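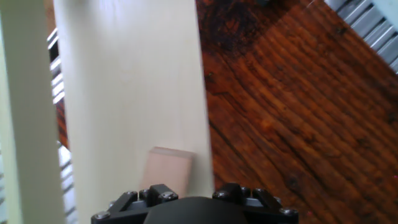 Black brackets and silver hex-socket bolts, seen from above.

Skultitz drops the old toolchain in its next compiler release

Skultitz will stop shipping its legacy 32-bit toolchain with the September release of its compiler suite, according to a notice sent to licensees. Customers who still build for the older Ashby controller chips will have to stay on the current version or move their code to the newer back end.

The change has been expected for a while. The legacy toolchain has had no new features for 2 years, and its assembler uses an object format that the rest of the suite no longer writes. Keeping the two in step meant a separate linker, a separate debugger and a separate set of regression tests, all for a part of the product that few new customers ask for.

For most users the move should be a matter of recompiling. The new back end supports the same Ashby parts and accepts the same C source, with two exceptions. Inline assembly has to be rewritten in the newer syntax, and the old packed-structure pragma is replaced by an attribute. Skultitz says its migration tool finds both and can fix the pragma automatically. Inline assembly is only flagged, and the edits are left to the developer.

Binary libraries are the harder case. Anything delivered as an old-format archive, with no source, will not link against new objects. Skultitz is offering a converter, but it handles code sections only and strips the debug information - a problem for anyone who has to trace faults through a vendor's driver.

"We have 40 archives from suppliers, and some of those suppliers are gone," said Tirta Krishnan, who looks after build systems at Udanton. "We'll convert what we can and freeze the rest on the current version." Udanton plans to keep one build server on the old release for that purpose.

Code size is another point to check. In our own test with a small motor control program, the new back end produced an image 400 bytes larger at the default setting and 200 bytes smaller with size optimization turned on. Projects that are close to the limit of their flash should try both before committing.

Licenses for the current version remain valid and can still be moved between machines. Security fixes for the legacy toolchain will end when the new release ships. The migration tool and converter are in the licensee download area now, under Utilities.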